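Lai Drivers Community Help > Family Cars > Heating and A/C

Rear air blows warm on my Clilach, front is fine. Is $1570 a normal price?

rattle_in_the_back
Posted 17th April

Hi all, long-time reader, hardly ever post. We have a Clilach with seating for 7 that we bought used, and it's 8 years old now. Great car for us, hauls the kids and the dog and all the soccer junk, no complaints until this spring. We had our first warm weekend and the kids in the third row started yelling that they were melting. I figured they were being dramatic. Then I climbed back there myself in the driveway and nope, they were right! The rear vents blow plenty of air but it's just warm. Up front I get nice cold air on both sides.

I took it to Urkel Motors on the bypass, where we bought it, and they had it most of a day. They say it's a leak in the rear line and they want to replace both rear lines plus the rear evaporator "while they're in there," then recharge the whole thing. The quote came to $1570 with tax. My jaw kind of dropped. When I asked where the leak was, the guy at the desk said the tech had seen "signs of oil" and that was pretty much all I could get out of him.

Things I've tried: messed with the rear controls, turned the rear lockout button off and on, changed the cabin filter (gross, but it made no difference). I can't hear anything strange from the back except a kind of clicking behind the left panel when I start the car. It clicks for a bit and then quits.

We drive to my sister's every August, all day in the car with everybody on board, so I do want this fixed before then. I just don't want to pay for parts I may not need. Has anyone had this done on a Clilach? Would you go to the dealer or a regular shop?
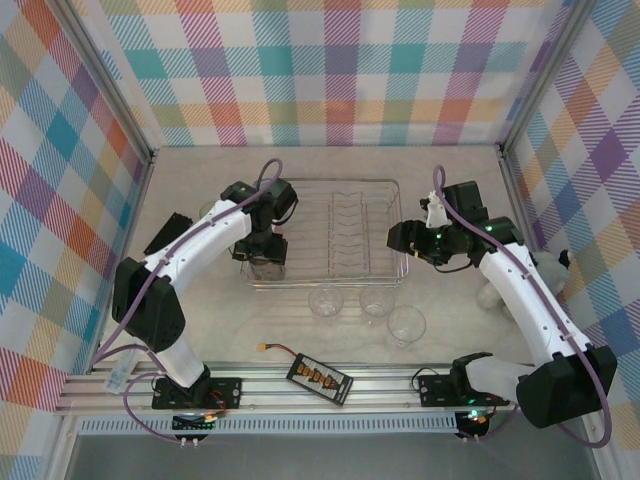

slowlane_dad
Don't pay that yet! I'd want to hear a lot more about that clicking first. I had the same deal on my Clilach, warm in back and cold in front, and mine turned out to be the little blend door motor. There's a flap back there that decides if your rear air goes past the hot side or the cold side, and a small plastic motor moves it. When the gears inside strip, it clicks at startup while it tries to find its place, and then it gives up wherever it happens to be. If it gives up on the warm side, you get warm air no matter what you do with the knob.

A few things you can check without tools. Set the rear to full cold, let the car run a while, then go to full hot and see if the air changes at all. If it never changes, I'd be suspicious of the door. If it goes from warm to hot, then the door is moving and the dealer may be right about the cold side.
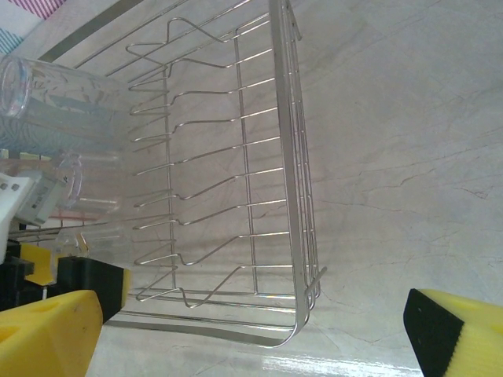

Also put your hand on the lines if you can get at them. On mine they run under the car on the passenger side and you can see them without jacking anything up if you're willing to lie down in the driveway (put down some cardboard, learn from me). Look for a greasy patch with dirt stuck to it, mostly near the bends and the clamps. Don't go loosening anything, the system is under pressure and you can get hurt.

One more thing that bugs me about the quote. On most of these cars the front and rear share the same refrigerant, so a big leak in back usually makes the front get weak too, sooner or later. Yours is still cold up front. That doesn't rule out a small leak, but I'd want them to put dye in it and show me the spot before anybody orders an evaporator.

As for where to go, I used Testel Auto Air, over behind the old feed store. They did the motor for me while I waited and the part was cheap. The left panel has to come off, so most of what you pay for is labor. Call ahead in spring, they get slammed.

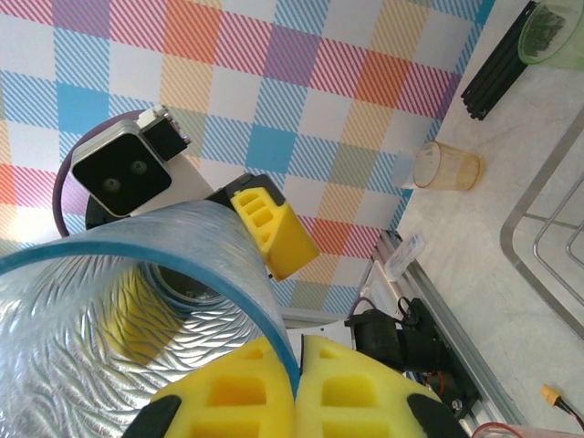

When you call, ask for a leak test with dye as its own job, and ask them to write down what they find. Then you can take that paper anywhere, even back to Urkel, and have something to argue with. I'd get 2 written quotes before you decide. And ask if the recharge is included, my first quote from another place left it off and I'd have been pretty mad.

Let us know what it was, my brother-in-law has the same car and his back row is starting to complain.

pinstripe_pete
dealers always say evaporator. could be low on freon tho, just get it topped off and see how long it lasts. I did mine before summer and it got me some way into August before it went warm again. not a Clilach, mine's a pickup, but same idea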